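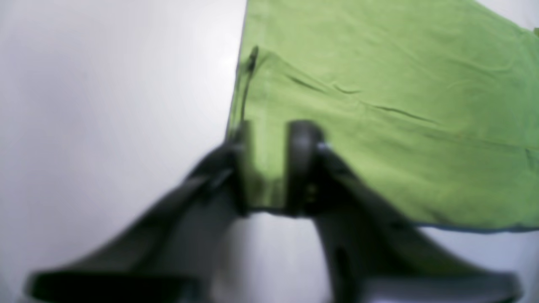 The new recycling bins came to Pusitz in November, and I was the one who had to answer the phone about them.

I should say I'd been at the town sanitation office for all of 3 weeks. My desk was the one by the copier, my chair went down by itself if you leaned left, and my whole job (I thought) was mailing out pickup calendars. Then the trucks from Clovico rolled in and dropped off 1052 bins, one per household, every one of them with a lid that locked itself and a little green light on the front.

The light was supposed to go red if you put in the wrong thing. Pizza box with cheese on it, red. Yogurt cup with the foil still on, red. People hated the light.

"It's judging me," said the very first caller, a woman out on Crenshaw Road. "I gave it a clean jar and it thought about it."

I told her I'd make a note. I had a form for notes. By lunch I'd used up the pad and was writing on the backs of pickup calendars – the old ones, with the wrong holidays.

The man from Plultatier Street called at 4 every afternoon. He never gave his name and I never asked, which was probably against some rule. His bin had gone red the first night and stayed that way, and he wanted to know what he'd done. He read me everything he'd thrown out. Soup can, rinsed. Newspaper. A birthday card, but he'd taken the battery out of it first, the kind that plays a song.

"Was it a nice card?" I said. I don't know why I said it.

"It was all right," he said. "It was from my sister. She sends the same one every year."

So I drove over after work. I wasn't supposed to, and I didn't have a key for the lid or any idea what I was doing, but I had a flashlight and the number for the Clovico help line, and I sat on the curb in my good coat listening to their hold music, which was mostly flute. He came out with two cups of coffee and sat down too. It was freezing!

The help line told me to hold the button down and count to ten. I did that. The light went out, came back red, blinked a while and turned green.

"Well," he said. He got up, went inside and came back with the birthday card, which he'd fished out days ago, and stood there holding it over the lid.

"You could just keep it," I said.

He put it in his coat pocket and asked if I took sugar.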